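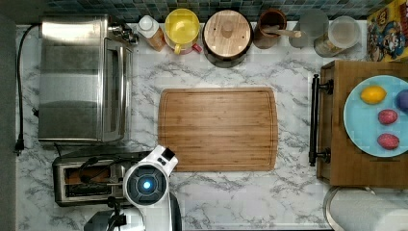
Counter robot for a small test kitchen: buy the arm now or spend on the counter first?

Last updated: June 16, 2026

We use cookies to remember your sign-in and to count visits. Accept / Manage choices

plirker_kitchen_lead wrote:

I run purchasing for a small test kitchen in Cleridstead. We write instructions for countertop appliances, and my boss has decided a robot arm should do the dull repeat work, mostly moving vegetables to a cutting board and pushing the lever on a toaster. The counter would be an ordinary home one: toaster oven and toaster on the left, cutting board in the middle, a tray with a plate of produce on the right, canisters along the backsplash.

We have a quote from a reseller for a Bukau arm. It lists the arm, a gripper and "basic setup." No line for mounting, none for cables, none for spare finger pads, and the training day is marked "to be discussed." The salesman told us it would pay for itself in 200 working days. I asked what that was based on and got a brochure.

I have to put a number in the budget by November. Do I push for the purchase, ask for a rental, or tell my boss this is a toy? I'm leaning toward the last one but would like to be talked out of it, or at least argued with.

bench_and_breaker wrote:

Ask for the rental, and before that make them price the things they left off. I've bought two arms for a packaging room and both times the arm was the easy part of the bill. What ate the money was everything bolted to it or plugged into it.

Measure the counter first. Take the footprint of the base, then add room for the cables to bend and for a person to reach past. A toaster oven takes a lot of a home counter. If the arm stands in front of your toasters, work out how you get to the toasters, and get that on a drawing before anybody signs. Stone and stone-look tops are also a pain to clamp to. Some shops will put the arm on its own stand on the floor side, and then you're paying for a stand.

Next, power. Your toaster oven and toaster already want outlets, and they may not like sharing a circuit. The arm controller wants one too, plus whatever computer runs it. An electrician's visit is small money next to the arm, but it never shows up on the quote.

Then write down the objects. "Vegetables" is too loose. A lemon and a potato are both roundish and both easy to photograph for a brochure, and they don't grip the same. A cutting board with a groove is a flat thing on a flat surface, so if the robot has to pick up the board, say so in writing and have them show you. Same for round knobs on canister lids and any small control knob.

I'd send the reseller this and wait:

- mount or stand, delivered and fitted
- cable set in the lengths you need
- two sets of spare finger pads
- training for two people, with the hours stated
- what happens if it can't do your list, and who pays the freight back

If they won't fill in all five, you have your answer. On the 200 days, ask how many moves a day that assumes and what wage they used. Ours assumed the arm never stopped. It stopped plenty.

hyun_owner_4 wrote:

We got the Hyun instead and it's fine. Cheaper. Don't overthink it, just buy the one your local guy can fix.

slowcounter wrote:

I'll argue with you a little, although I don't trust the payback claim any more than you do.

The question is whether the work is dull enough. If you run the same toaster lever test 100 times for one manual, a person hates it and gets sloppy by the end, and an arm is worth looking at. If every job is a different appliance, you'll spend your days teaching it and the person will still be standing there. Go through last year's jobs and mark which ones repeated. We did this and found far fewer than the boss remembered.

For the budget, I'd ask for a rental line and a separate setup line, and leave the purchase out until next year. Put the setup money under its own heading. Otherwise somebody trims it when they see the total, and you end up with an arm in a crate.

One warning on rentals: read the part on cleaning. Ours said no food contact without a cover, and the cover was extra.

Reader comments

toastrack101: The freight clause is good advice. We paid both ways.

plirker_kitchen_lead: Thanks. Sent the five items to the reseller. He answered two and asked if I'd like a demo.

bench_and_breaker: Take the demo, but bring your own potatoes.

dept116: Does anyone have a figure for the floor stand? Our quote just says "as required."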